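公開見学会 フォトページ:双腕アームによる器具の片付け作業

印刷する | メールで送る
この記事は3分で読めます

2020年2月3日、Sindix の作業室で公開見学会を開いた。当日の課題は、卓上の透明・半透明の容器類を扱う片付け作業である。撮影分から3点を掲載する。
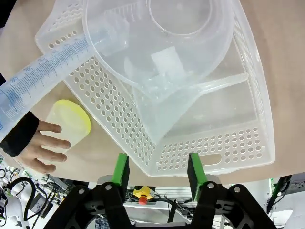 穴あきかごの中の計量ジャグ。目盛り付きのシリンダーと黄色い蓋のカップも写る。

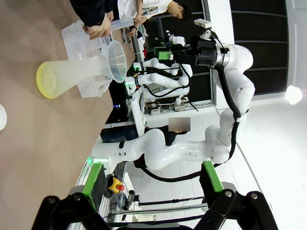

作業卓とアーム。卓上のジャグには漏斗が載っている。
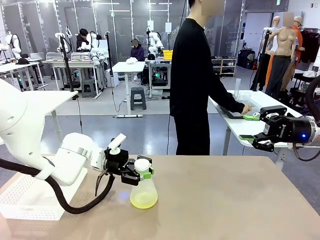 スプレーボトルの首部を把持した左アーム。

今回の見学会の主題は、透明樹脂の器具に対する把持位置の決め方であった。説明は Ronja Løken が担当し、質疑には Naveed Zaidi が加わった。透明な物体は輪郭が背景に溶け込みやすく、深度の計測値も欠けやすい。当室では物体全体の形状を復元する方式をとらず、首部、取っ手、縁といった局所の特徴から把持候補を出している。候補の順位付けには社内ツール Plilska を使い、把持幅の余裕、接近方向、隣接物との干渉の順に評価する。3枚目のスプレーボトルはこの方式で首部が選ばれた場合の姿勢にあたる。胴部を挟むと薄い壁面が変形し、中の液面も揺れるため、首部の評価値を高く設定してある。一方、1枚目のように、ジャグがかごの中で傾き、長い取っ手が側壁の方向へ伸びている配置では、取っ手側からの接近が壁と干渉しやすい。この場合は開口部の縁を第二候補とする。

記録の件数について質問があったので、ここに再掲する。器具の片付けに関する記録は現時点で900件、そのうち漏斗を含むものが215件、スプレーボトルを含むものが395件である。両方を含む記録は重複して数えている。1件あたりの上限時間は40秒とし、超過分は別の区分に保存する。区分の定義は9月に改めたため、それ以前の記録とは単純に比較できない。

指先のパッドに関する質問も複数あった。緑色のパッドは消耗品として扱い、表面の摩耗を点検表に記入して交換時期を決めている。交換後は把持幅の原点を取り直す。原点がずれたまま記録を続けると、薄肉のカップで差が出やすい。点検表の様式は Erzsébet Győri が管理しており、希望者には写しを送付する。

手首のカメラの画角についても補足する。接近の最終段階では指先が画面の下側を占めるため、対象物の手前側が見えにくくなる。Plilska では、接近前に得た候補位置を保持し、最終段階の画像では左右のずれのみを補正する。上下方向の補正は固定カメラの側で行う。両者の時刻合わせは Illeo 形式のログで処理している。

質疑で回答を保留した項目は次のとおり。
・蓋付きカップの蓋のみを把持する場合の上限荷重
・かごを片腕で保持し、もう一方の腕で中身を取り出す手順の可否
・漏斗をジャグから外す際の引き抜き方向

いずれも Løken が確認のうえ、参加者に書面で回答する。配布資料の差し替え版は受付で申し込んだ宛先に送付する。

文・構成:Retno Krishnan

印刷する | メールで送る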